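Illilon Home Forum > Furniture and Floors > Wood Surfaces

Worn glossy dining table, pale marks at one end: refinish or spot repair?

Posted by Anum Chaudhry
December 10, 2023

I have a dark brown wooden dining table with a glossy finish. It came secondhand, so I have no information on the original coating. It gets two place settings twice a day and not much else. The surface now has scuffs, small scratches and several worn patches. Near the far right edge there is a light spot and a second pale mark. I don't know what made either of them.

What I have tried so far: damp cloth with dish soap, dry microfiber, and one application of a paste wax (Munetti, dark brown). The wax made the scuffs less obvious for a week or so. It did nothing for the two pale marks. I have not used any solvent or abrasive.

We eat straight off the wood, no mats and no cloth. The plates are flat with a raised rim on at least one of them, and the flatware goes directly on the surface. I would like to keep doing that if the finish allows it.
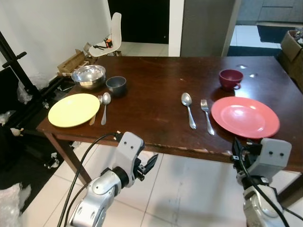
Table set for two, yellow plate on the left and red on the right.

A local shop quoted $529 to strip and refinish the top only, legs excluded. I paid $378 for the table, so I have trouble justifying that. My specific points are:

How do I find out what the finish is without damaging it further?

Can the pale marks be treated separately, or does the whole top have to be done?

Is the wear pattern consistent with plates and flatware, and would felt or mats stop it?

The floor is tile, so drips are not a major concern, but I can't move the table outdoors. It doesn't fit through the door with the legs on and the leg bolts are seized.

2 replies

Latifa Mahrous

Identify the finish first. Everything else depends on it. Pick a place on the underside of the top where the finish wraps around the edge. If the underside is bare, use the inside face of the apron, but be aware that it may have been coated separately.

Put one drop of denatured alcohol on the finish and wait two minutes. Touch it with a cotton swab. If it is soft or sticky, you have shellac. If there is no change, move an inch over and do the same with lacquer thinner. Softening at that point means lacquer. If neither one has any effect, it is most likely polyurethane, a varnish or a catalyzed factory coating. Open a window for the lacquer thinner and keep it away from the stove.

You have put wax on the top, so remove it before you do any work there. Mineral spirits on a white cotton rag, wiped on and wiped off, changing to a clean part of the rag each pass. Two passes is normally enough for one coat. Mineral spirits will not harm any of the finishes listed above once they are cured.

On the pale marks, there are two different faults that look similar. A white or cloudy mark is usually moisture or heat trapped in the film. A light mark with the color gone is missing finish, sometimes with missing stain under it. Wet a fingertip with mineral spirits and rub it over the mark. If the mark darkens and nearly disappears while wet, the film is worn or scratched and a new coat will hide most of it. If it stays white, the haze is inside the film. If it stays the color of raw wood, the stain is gone and you need to put color back before any clear coat.

Treatment by type:

Haze in shellac or lacquer. Barely dampen a cloth with denatured alcohol and pass it over the mark without stopping. The cloth should feel cool, not wet. Stop after three or four passes and let it sit for an hour. Too much alcohol will take the gloss off shellac, so try it on a hidden area.

Haze in polyurethane. Alcohol won't help. Low, dry heat sometimes does. Use a hair dryer on low, kept moving, for up to ten minutes. If there is no change, leave it for the recoat.

Missing color. Touch-up marker or a small amount of alcohol-based stain on an artist's brush, built up in thin layers. Go one shade lighter than you think you need. It can be darkened later and is hard to lighten.

As for the whole top, if it is polyurethane and still bonded, you do not need to strip it. Clean with mineral spirits, scuff with 320 grit by hand, remove the dust, touch in the color, and apply two coats of oil-based wiping poly. Scuff with 400 between coats. Don't use power tools on it until you know whether the top is solid or veneer. Look at the grain on the end of the top. If the growth lines from the surface carry over the end, it's solid.

Leave any wax off until the new coat has cured for a month. A full gloss will show every new scratch. Satin is easier to live with.

Chauvin

Had a table like this. I just put another coat of wax on every April and stopped looking at it. For $378 I would not pay a shop anything.

The plates are probably doing more than the forks. Turn one over and run your thumb around the foot. If it is rough ceramic it will cut any finish. I rubbed mine on 2,000 grit wet paper laid flat on the counter, maybe a minute each, and rinsed them. Same for the bottoms of mugs.

Mats work too, but get cloth or cork. Vinyl ones stuck to mine over one summer and took some finish with them when I pulled them up.

Anum Chaudhry (original poster)

Alcohol had no effect under the edge. Lacquer thinner had no effect either, so I am treating it as polyurethane or similar. With mineral spirits on a fingertip, the scuffs went away while wet, and so did most of the worn patches. The light spot stayed light. The other pale mark darkened a little but not fully.

End grain carries over from the top, so it is solid.

One plate does have a rough foot. I will try the wet paper. Does the touch-up color go on before or after the 320 scuff?

Latifa Mahrous

After. If you put it on first you will sand it off. Seal it with one thin coat of poly over the repaired area and let that dry overnight before you coat the full top. Skip the scuffing over the repair until the second full coat is on and dry, and then go lightly.

Try the color on the light spot with the surface wet with mineral spirits beside it for comparison. The wet area is close to what the finished top will look like. The dry area will mislead you.

Filed under: dining tables, polyurethane, scratches, white marks
Related: Trolusness wiping poly, dry times in a cold room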